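Painted Blocks: Gallery
Cirkcombe Toy and Block Library

The block collection at Cirkcombe began with one box of painted wooden blocks and now runs to around 3,000 pieces. Most are plain shapes in plain colours: red, yellow, green, blue and natural. They go out to nurseries, playgroups and families, and they come back scuffed, which is expected.

This page is about the painted sets. The unpainted ones have their own page, and so do the large hollow blocks, which are kept in the other store and have to be booked separately.

The main painted set is called Tika. It has 54 blocks and comes in a cotton drawstring bag. There are cubes, longer rectangular blocks and a few half-rounds, and the cubes are the pieces that get the most use. The second painted set is Jasen, which is smaller and made up of cubes only. The third is Myklebust. It was bought second-hand and has been repainted more than once, so the colours are a little thicker and the edges softer than on the other two.

Stacking

Two cubes, yellow on red, with a green block to the side. The yellow sits very slightly forward of the red.
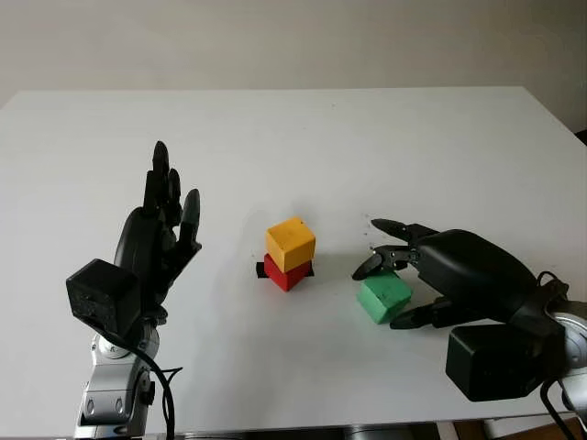 Cubes of the same size are the easiest thing to start with. A small child will usually manage two before three, and a stack of two is worth leaving up for a while before adding to it. If the top cube is a little out of line it will still hold. The trouble starts at the fourth or fifth, when several small overhangs all go the same way and the whole lot leans.

Longer blocks are better at the bottom than the top. Laid flat they make a good wide base, and two of them side by side will take a cube across the join. Stood on end they look impressive and fall over.

Colour can be used for simple games. Copying is the usual one: one person builds yellow on red, the other builds the same next to it. Then swap the order and see if it gets noticed. Taking turns to add a block is another, and it works with mixed ages. With older children, try describing a stack aloud while the other person builds it without looking.

A mark on the table helps with some of these. A square of dark tape a little bigger than a cube gives the bottom block a home, and the stack can be rebuilt in the same spot each time. Use a tape that peels off cleanly.

Surfaces

A plain table is best. Carpet is quieter but nothing stands straight on it for long. Patterned cloths make it hard to see the edges of the blocks, and they slide. We use pale tabletops in the play room, wiped down at the end of each session, and the colours show up well on them.

If the noise of falling blocks is a problem, put a thin felt sheet under the table legs first. It makes more difference than you would think. Felt on top of the table is the next thing to try, pulled tight and clipped at the corners.

White table, pale wall behind.
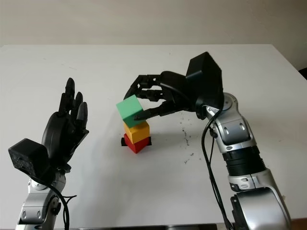

Can the painted blocks be washed?
Wipe them with a damp cloth and a drop of washing-up liquid, then dry them straight away with a towel. They should not be soaked or put in a dishwasher. Water gets into the wood through any chip in the paint and lifts the rest. Leave them out overnight before they go back in the bag.

Wear and repainting

Corners go first, then the top faces. Small dark marks usually come from other toys or from pencil and can be left alone. Flaking paint is different, and any block that is flaking should be put in the separate envelope in the bag so that we can take it out of the set. Please don't sand or repaint blocks at home.

Repainting is done once a year in July, when fewer sets are out. Each block has 2 coats, with a light rub down in between. The reds cover well. The yellows are the slow ones and sometimes need going over again.

Borrowing

Sets go out for four weeks and can be renewed if nobody else is waiting. Tika is the most asked for, so it is worth putting your name down early. Jasen is normally on the shelf. Myklebust is kept for groups.

Please check the contents against the card before you return a set. Odd blocks that turn up later can be dropped in at the desk at any time and will be matched to the right bag.

Page last updated Sun 31 January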